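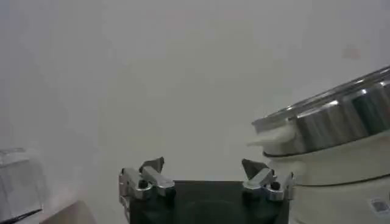
The people at Botha wrote back overnight: our rye starter sample smells of nail polish because it's starving, so feed it twice a day and quit fussing with the flour. Fair enough!

August, 7:40 a.m. Fed the Sesia jar 100 g flour and 100 g water (I'd been giving it 39 g of flour, oops, that was the old Ena sheet). Left 200 g in the Wellex tub as backup. By lunch Sesia was domed on top and smelled more like yogurt, so I'm pretty happy – still a bit sharp at the back of the nose, though.
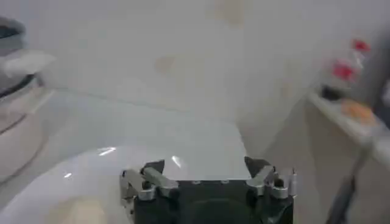
Glossy white curve, three glints.

Ena is slower. Barely a bubble at 3 p.m., same flour, same tap water. Moving it to the shelf over the oven tonight. Whoever's in first, please feed both and write down the time!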